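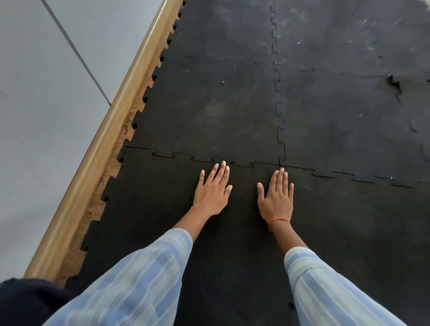
Skudska is the part of the Kuloritz software that turns head-camera video into hand poses a robot controller can follow. It runs as two stages: a detector that finds each hand, and a tracker that fits 21 joints to it and carries them from one image to the next. Mingxuan Zheng, who maintains the tracker, spends most of her time on contact. With both palms down and the fingers spread on black rubber matting, the joints are easy to place and the height of the hand is not. A plain dark tile gives the depth estimate little to work with, so the software looks for the jigsaw seams between tiles, fits a plane through them and holds the fingertips to it. Loose striped sleeves cause a separate fault. The forearm direction is taken from the edges of the arm, and a wide cuff can pull it off line, so Skudska now gives more weight to the bare wrist.

The plane fit was added in April. Before that, the tracker let resting hands sink and rise by a few millimetres, and the planner downstream, Niltano, read each rise as a lift. In a test set of 372 clips, false lifts were the most common error. Telmo Llorente, who writes the planner, first tried a longer filter. It removed the false lifts and delayed the real ones by nearly 500 milliseconds - too slow for a controller that has to shift weight between two arms.

The present version passes a contact probability for each finger along with the pose. Niltano plans a support phase only when both hands stay above the threshold, and drops it as soon as one falls below. Torn or worn matting is still a problem, as a gouge can be taken for part of a seam and tilt the plane. Zheng's fix is to reject short edges before fitting. It is being checked against 1000 further clips in Kinyua, the team's replay tool, where the old and new planes can be drawn over the same video.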